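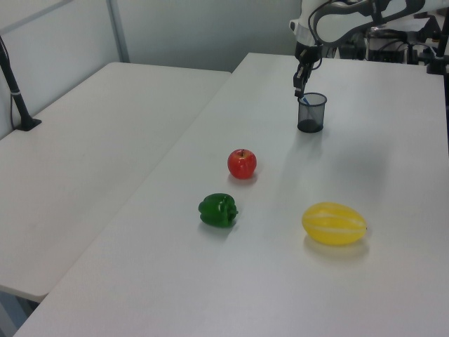
Grippers and end effectors

Ticket: Slim fingers stall at the rim of the mesh pen holder
Status: open, waiting on parts
Priority: low (raised to medium by reporter, lowered again by everyone else)
Kit: Grukano two-finger gripper, Grastonell controller

Reported

We swapped the old wide-jaw gripper for the Grukano because the wide one treated the mesh pen holder as something to wear. The slim fingers do fit inside. On the pen task they go down, reach the rim, touch the blue thing they were sent for and then stop with "grasp force not reached". The apple, the pepper and the yellow melon on the same table give no trouble at all, so the old gripper's fans are being unbearable.

Tried so far

1. Restarted the controller. No change, but it had to be done or the first reply would have asked.

2. Closing speed down from 300 to 260. The error now arrives more slowly.

3. Approach height lowered by 3 mm. Two good grasps, then a finger caught the mesh on the way down and dragged the whole holder along with it. Put back.

4. Turned the wrist 15 degrees so the fingers close across the pen. Better. It still fails when the pen leans against the wall of the holder, a position pens are fond of.

5. Borrowed the Sfeir fingertips, which have softer pads. They grip beautifully and are too fat for the holder once there is a pen in it. Returned with thanks.

Reply from support

Please check whether the object profile is still set to the old gripper. The Grastonell keeps the previous jaw width after a tool change unless you save the new tool twice. Yes, twice. It is in the manual under "Saving".

Reporter

It was still on the old width. Saved twice. The force error has gone from the log and been replaced by "object lost", so we are at least failing in a new place. The pen comes up a little and slides out.

Support

Sounds like the pads. Try the thin Lestusance ones, same mounting holes. Leave the wrist angle as it is and send the log from the next run, with the fruit left out of it please.

Reporter

Pads ordered, due in April. Pepper still undefeated.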